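September 4, 2024

Damp readings first. North wall of the back bedroom at Troltcombe: 80 per cent relative humidity at skirting height, 7 points down on last week. The dehumidifier tank was full again by breakfast. I have moved the sensor 15 cm to the left of the pipe, as I suspect the pipe was affecting it, and will not compare tomorrow's figure with today's.

Gutter on that side inspected from the ladder. The joint nearest the downpipe has dropped and the bracket below it has pulled out of the fascia. Water has been running down the render behind the downpipe, which fits the shape of the stain indoors. The old screws are too short for the job. I have ordered longer ones in stainless steel, and a new rubber seal for the joint.
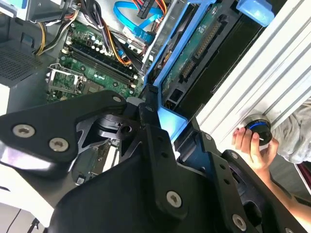 The render itself is sound except for one hollow patch below the window. I tapped over the whole area with the handle of a screwdriver and chalked round the part that rang differently. It can wait until the wall has dried. Cement filler would be wrong here. The original coat is lime, and the last repair, done in cement, is the part that has cracked. I shall use lime again and accept the longer curing time, but it must be finished before November on account of frost.

Air brick under the floor: blocked with soil to half its height. Cleared with a trowel. There is a noticeable draught through it now. The flower bed has been built up against the wall over the years and needs lowering by one course of bricks along its full length. Started at the Madville road end and stopped when the rain came on.

Wallpaper in the corner removed as far as the socket. The plaster behind is soft for a hand's width above the skirting and firm above that. No smell of rot from the boards. I pushed a bradawl into the joist end through the gap and it went in no further than it should.

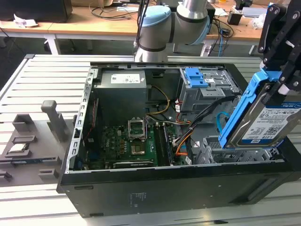
Skirting taken off and stacked in the hall, numbered on the back in pencil. Two lengths are split at the nail holes but can be glued. Window left open on the first notch overnight, heating off, door shut.

To do tomorrow: reading at seven, empty tank, rest of the flower bed if dry, ring the builders' merchant about lime.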